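# Wusuteck Pärn hand-held gripper, two-unit kit

Reviewed on firmware as shipped, with the spare pad set. Purchased through Draronstead. The kit contains two trigger-operated grippers, mounting brackets, cables, a charger and a hard case. We ran it in a home kitchen through most of October, recording demonstrations of table clearing for a sorting policy.
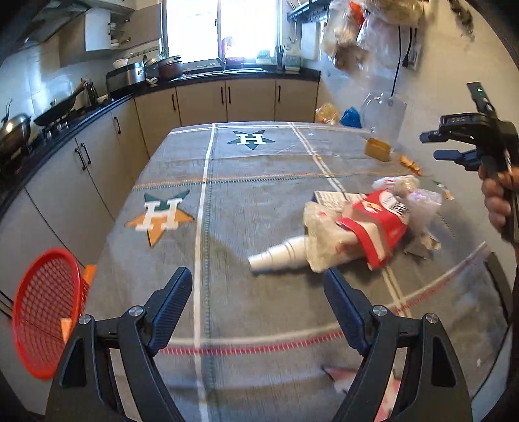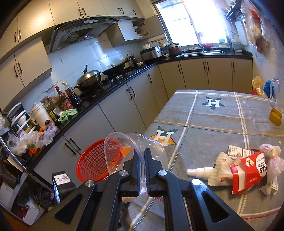

The trigger is the best part of the Pärn and the main reason to pay more than the Clornard costs. Travel is long and close to linear, and the return spring is light enough that an operator can hold a partial closure without the fingers hunting. This matters most on thin-walled packaging. A clear round tub like the one pinched on its side between the fingers will buckle under a fixed-force grip, and with the Clornard we discarded a good share of such takes. With the Pärn, new operators needed a short warm-up and then stopped crushing them.

## Fingers and pads

The fingers are black plastic with triangular cutouts and blue padding on the jaws. Flex is moderate. Objects with a flat face seat well. Nested cups are harder: the pads tend to grab two or more walls at once, and separating one cup from a stack takes both units.

Pads wear at the tip first. We replaced the first pair after 154 recorded episodes, when edges had started to slip on glossy film. Replacement requires removing one screw per finger. The supplied driver is too short to clear the body, so use your own.

Performance by material, from our notes:

- Paper bags, crumpled or flat: reliable from any approach angle.
- Printed film and snack bags: reliable if a fold is available, otherwise expect a second attempt.
- Clear plastic bags: the grasp is fine, the release is not. Static holds the film to the pad, and operators developed a small wrist shake that then showed up in the trained policy.
- Small paper scraps on cloth: poor. The tips do not meet squarely over the last 2 mm of travel, and the cloth gets pinched along with the scrap.

## Tracking and light

Pose tracking was stable over a patterned tablecloth and lost lock on a bare white table of the same size. Put a printed cloth down if you have the choice. A bright window behind the work area raised the dropout rate in the morning. Locking exposure in the recorder settings fixed most of it, at the cost of dark footage in the corners.

Of the 51 episodes we recorded before noon with auto exposure, nearly a third had at least one gap long enough to reject. After locking exposure we stopped keeping a separate morning count.

## Handling

Weight is forward of the grip. Sessions longer than 40 minutes produced complaints about the wrist, not the trigger finger. The cable exits downward and catches on table edges and bowl rims. A clip on the forearm helps, but none is supplied.

## Software

The recorder writes one folder per episode and has no batch rename. Export to common training formats works and is slow. Time sync between the two units held within one sample on every file we checked. The calibration routine is well documented and has to be repeated after each pad change, a requirement the manual mentions only in an appendix.

## Price and verdict

The kit costs about $2,000 with two units. The Clornard is cheaper and has a better cable exit, but its trigger is effectively on/off. For rigid objects, buy the Clornard. For packaging, food containers and anything that deforms, the Pärn is the better tool. Order a second pad set with it, as resupply from Draronstead took most of a month.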